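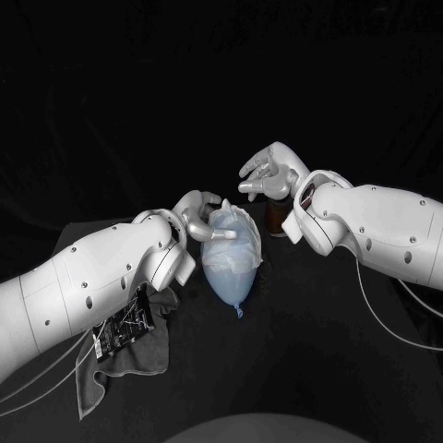 Wrapping balloons so they survive the car?
Posted in Parties & Crafts, August 24, 2019

gleice_l
Right, help please. I'm doing the balloons for my niece's party in the village hall and they have to get there in the back of my very small car. Last time I put them in bin bags and 8 had gone by the time I arrived (the noise on the bypass, I nearly ended up in a hedge!). Does anyone wrap theirs singly? I've got loads of thin clear plastic left over from a house move and thought I could drape a bit over each one and gather it at the knot.

ademir_rocha
I do mine singly, yes. Lay the sheet over the fat end and let it hang, don't pull it tight. Hold the balloon with one hand and tuck with the other. Takes ages but I've only lost 2 this year.

KieuD
Sorry, but I think that's a waste of plastic. Old duvet cover, all of them in together, button it up, done. They squash against each other and don't mind a bit.

ademir_rocha
They do mind if one of them finds the seat belt buckle, Kieu.

KieuD
So cover the buckle!

Cuc Than
How full are you blowing them? If they're tight as a drum they'll pop whatever you put round them. I stop while there's still a bit of a teardrop shape and the neck feels soft. Mine are the pale blue ones from Prarus and they go a lovely shape if you don't overdo it.

gleice_l
Ah. Tight as a drum, guilty. I like them round!

hau_k
Also wipe the table first. Crumbs, glitter, anything gritty. And plastic clings to them like mad once they've been rubbed on a jumper, so take your woolly off before you start wrapping.

KieuD
Still say duvet cover.

gleice_l
OK, going to wrap half and put the other half in a duvet cover, softer this time. Party's at two tomorrow so I'll blow them up after breakfast. Cuc, do the blue ones come in small packs?

Cuc Than
Yes, I got mine in a small one in July.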